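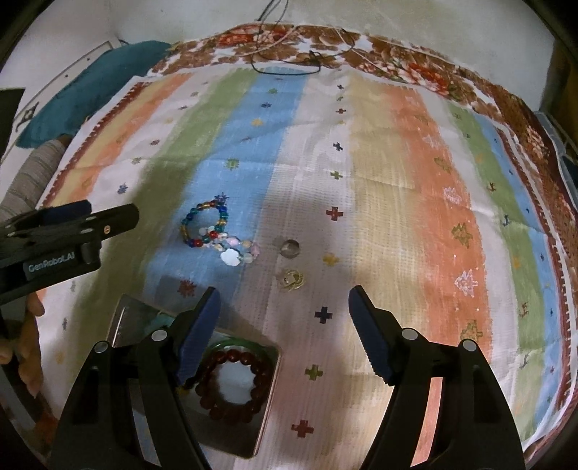 The Barkenico people wanted a judge before they wanted a port, and I was the one who had to tell the ministry. I wasn't anybody important, you understand. I worked in the investment office in Ekum, third floor, and my whole job was walking foreign companies from one counter to the next and making sure they didn't cry. The night before the meeting I couldn't decide what a person wears to say a thing like that, so I stood there going back and forth between the bracelet with the dark red-brown beads and the green bangle, both of them in the little square metal tray, and practiced my sentence out loud. "Minister, they would like the land case finished first." It sounded fine to a bangle. I figured it would sound a lot worse to a minister.

The land case was older than my job. It was a strip of waterfront down in Proltby, mud and reeds mostly, with a cannery on it that had closed when I was in high school. Three families said they owned it. The town said it did. And then there was D'Souza, a trading company that had bought the same strip from two of the families in the same month and had stamped papers for both purchases. The file was 2,657 pages long. I know that because whoever took it over had to sign for every page, and I signed for it twice.

It had been in front of the court for 16 years. Judges got it and then judges got moved. One of them, I was told, had it for so short a time that he only ever ruled on where the chairs should go.

So anyway, I wore the beads.

The minister kept us waiting an hour and then was very charming, which scared me. There was a big painted drawing of the port on an easel, with cranes and blue water and little trees that do not grow in Proltby. The two from Barkenico sat side by side with their folders shut. They'd been in the country four days and they already had the look.

"Tax holiday," said the minister. "Ten years. Twelve!"

The older one thanked him and said taxes were fine the way they were.

"A road, then. We will build you the road."

She said a road would be lovely. Then she looked at me, and so did he, and I said my sentence. I said it too fast and I left off the "Minister."

He laughed! He really did, a nice big laugh, and he leaned over and patted the arm of my chair and said, "But this we can fix this afternoon. Which way do they want it decided?"
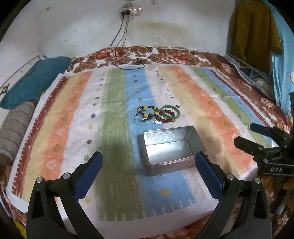 4 min read

I have thought a lot about the next minute. There was a clock over the door, one of those with a loud hand, and I remember the younger one from Barkenico slowly putting the cap back on his pen.

The thing is, the minister meant it kindly. He was offering them a present. He'd been asked for a decision and he had a telephone right there on the desk, and what's more generous than that? I'd grown up with that telephone, or ones just like it. My father got his shop license off a phone call and lost it again off another one, and at home we always talked about it like weather.

"We don't mind which way," the older one said.

"You must mind."

"We'd buy from whoever owns it. We'd just like to know it's still theirs after you've gone home to dinner."

I had to translate that. I want you to know I translated all of it, even dinner, and my voice went up at the end like a kid reciting.

He quit laughing. He didn't yell or anything. He looked at the drawing for a while and then asked me (me, not them) how many cases like this there were in Proltby. I said 14 that I'd carried myself. He asked how many in the whole country and I said I didn't know, my office only had the one cabinet.

"Find out," he said, and stood up, and that was the meeting.

Barkenico flew out the next morning. I rode with them to the airport because somebody had to handle the luggage forms. The older one gave me her card and said to write when there was a ruling, any ruling, and she'd come back and eat the fish soup again. I said it might be a while. She said they were looking at a hundred-year lease, so a while was okay.

I did find out, by the way. It took me until March. I went to every courthouse by bus with a notebook, and in most of them the clerk let me in the back as soon as I said who was asking, and in one I had to wait on the steps until almost dark. I typed it all up and took it upstairs myself. There was a different minister by then. She had the same telephone. The easel was gone, and she'd put a fern where it used to be.

She read the first page standing, then asked if I wanted to sit down.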